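Parts sorting at the bench: layout and wire handling

The small-parts bench at Jivberg has kept the layout agreed in March. One steel tray sits in the middle, lined with plain white paper, with the plastic bins to either side. Mixed parts go in the tray first and leave it one at a time. The paper is changed at the start of each session, as solder crumbs and clipped leads show up on it better than on bare steel.
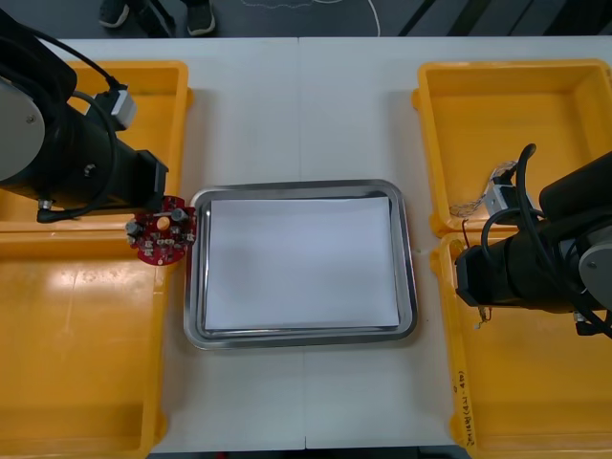

Round red board at the left of the sorting tray, yellow bins on both sides.

Boards are held by the edge and kept clear of the capacitors. A board with a damaged pad goes back to Fovik with its slip. The last batch held 39 boards, of which 32 were passed and 7 returned.

Wire takes longer than boards. Paired leads stay as pairs - red with black, blue with white - and are not separated for sorting.
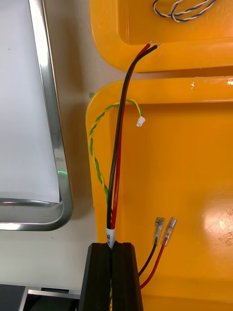
Stripped ends should be checked for stray strands before the pair is put away. Twisted pairs are coiled loosely, without tape. Anything too short to reuse goes in the Henasum scrap tub at the end of the session.

Recent items
Mousavi bench supply: fuse ratings
Labels for the Fovik returns shelf
Henasum scrap collection dates
Stores stocktake, March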